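Pindham Money Basics: progress report to the Gurenside Fund
22/11/2021

Hi Danjuma,

You asked for something short and readable this time, so I've left the spreadsheet in the shared folder and will just tell you how it's going.

The savings circles first. We set out to get 400 people putting money aside every month and we're at 244. That's behind where I said we'd be, and I'd sooner you heard it from me. The sign-up evenings went fine, but opening the accounts has been slow. Ekwueme Credit Union wants two proofs of address and a lot of our renters only have one. Dale Nguyen has been on the phone with them most of the month and they've now agreed to take a letter from a landlord, which should help a lot!
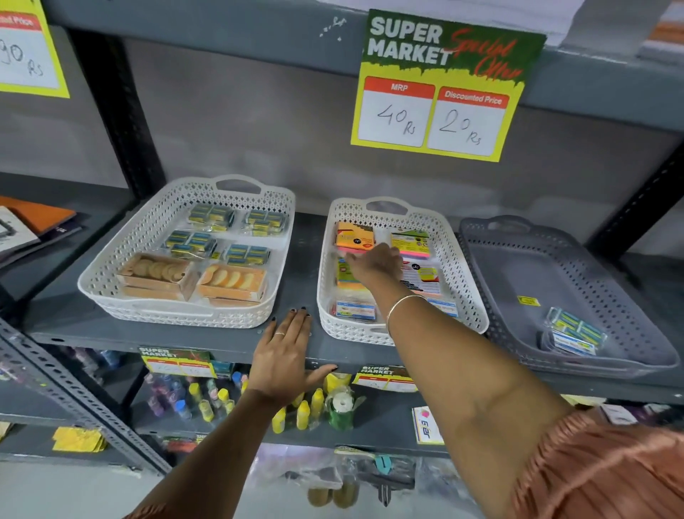 Packs of erasers in the shelf baskets.

The index fund sessions have been the surprise. I expected five or six people and had to borrow chairs (twice). Most of the questions are about fees, and what a one percent charge does to your money over 20 years. We worked it through on paper with a $1000 starting balance and the room got pretty loud. I'd like to run that one again in January – same handout, bigger type.

We still don't tell anyone what to buy. If somebody wants advice on a particular fund, they get the list of licensed advisers and that's where we stop.
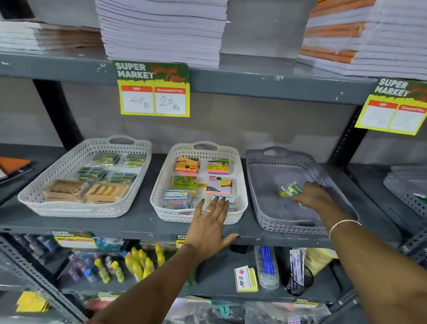
Notebooks on the top shelf, with a 20 Rs discounted price on the sign.

On spending, we're under on room rental and over on printing. The Plergate workbook ran longer than planned once we added the chapter on debt, and the second print run cost $500 more than the quote. I'd like to move that across from room rental if you're OK with it. Just reply to this with a yes and I'll fix the budget lines.

Still to do before the next report: get the landlord letter wording signed off, finish the chapter on pensions (half written, needs a proper edit), and call back the people who signed up but haven't made a first deposit. Dale is taking the calls and I'm doing the rest.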